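Catégorie : Journal > Écrans, séries et abonnements

Juin, 23 h passées. Fatiguée mais je note avant d'oublier.

Zesura augmente encore. Mail reçu à midi, ton très gentil, « pour enrichir votre catalogue ». Enrichir quoi ? Ils viennent de perdre tout le fonds Fairweather, parti chez Jomer. Donc les 65 épisodes de Stamstead, envolés, et moi j'en étais au 5e de la dernière saison. Rage. Résilier ce week-end, ou attendre la fin du mois, à voir. Le bouton est planqué trois menus plus bas évidement.
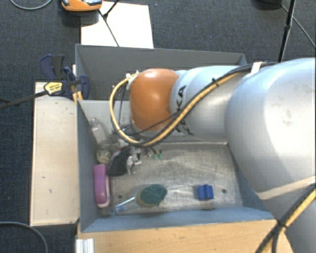 Jomer, donc. Essai gratuit pris ce soir, carte bancaire demandée d'entrée, ça m'agace. Accueil illisible, les bandes-annonces partent toutes seules. Pas de sous-titres français sur la moitié des vieux films. Et derrière la télé c'est pire, le boitier en plus, un paquet de câbles qui fait une grande boucle comme le jaune et noir du bras KUKA, sauf que le mien n'a pas de collier pour le tenir. En acheter. Sachet de 100, ça suffira pour la vie.

Stamstead y est bien, par contre, mais seulement en VF. Regardé dix minutes, pas pu. Les voix !! Demander à ma sœur si elle a gardé les DVD.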